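Youssra Gaber has owned four sofas, two husbands' worth of bookshelves and one microwave. The microwave is the only one she speaks of with real tenderness.

"People ask why I don't get a nice one," she says, pouring coffee in the front office of Sperling, the furnished-rental business she runs with Britta Stöcker. "I tell them I've seen the nice ones. They have a button for quinoa."

Sperling looks after 18 small apartments, most of them let by the month to people who have just started a job or just ended a marriage. Gaber picks everything that goes in them, down to the spoons. She has opinions on spoons, which I'll spare you. I came to talk about microwaves, the appliance every tenant uses and no tenant has ever complimented.

Her own education started in 2000, in a shared student kitchen where five people heated soup in an oven with a broken light. "You listened," she says. "When it popped, it was done. When it popped twice, you got a sponge."

She bought a cheap one the next winter and has been loyal to cheap ones ever since. Her rules are short. It should be pale, so the kitchen doesn't look as if it has a hole in it. It should have a window you can see through, more or less. And it should sit on a table or a counter and never on top of a refrigerator. "I am five foot two," she says. "I don't want to meet my lasagna from underneath."

Stöcker, who does the accounts and sits through all of this at the next desk, disagrees with most of it. She would put stainless steel in every apartment and be done. "Cream goes yellow," she says, without looking up.

"Cream is already yellow," says Gaber. "It has a head start."

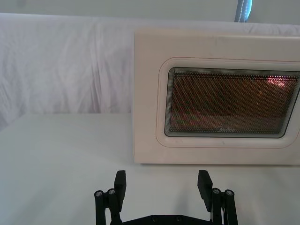
*Cream casing, a thin line of reddish pink trim, and a glow behind the mesh: the Midea on its white table.*

The pink trim is a sore point. Gaber loves it. Stöcker calls it lipstick. Their longest-staying tenant, a retired piano tuner named Bernd Lenz, was brought in as a neutral party and said he'd assumed it was a warning.

What Gaber likes best is the orange light. She can talk about it for longer than you'd expect, and did. "You come home at ten at night, you don't know anybody in this city, you have a plate of something beige," she says. "And for two minutes it looks like a little theater. After that it's beige again. But you had the two minutes."

I ask whether she has ever considered a proper oven for the smaller apartments. She has. They tried one in June, a countertop model on loan from a dealer called Zestar, and the first tenant used it to store sweaters. It went back.

Cleaning is where the romance ends. Ilse Pfeiffer handles the changeovers and has seen the inside of every microwave Sperling owns. Her method is a bowl of water with half a lemon in it, heated until the window fogs, and then a cloth while it's all still steamy. She doesn't believe in sprays. She doesn't believe in tenants much, either.

"They wipe the outside," Pfeiffer tells me by phone. "The outside is always beautiful. Then you open the door and it's a crime."

The worst one involved an egg. She declines to go further, except to say that she charged 50 for it and should have asked for more.

Gaber keeps a printed card in each kitchen with four lines on it: no foil, no eggs in the shell, cover the sauce, leave the door open a crack when you move out. Stöcker wanted to add a fifth line about fish. They argued over it for a week and the card stayed as it was, though Stöcker has been known to write "FISH" on it in pencil.

Before I go, I ask what Gaber has at home. She looks mildly offended.

"The same one," she says. "With the lipstick."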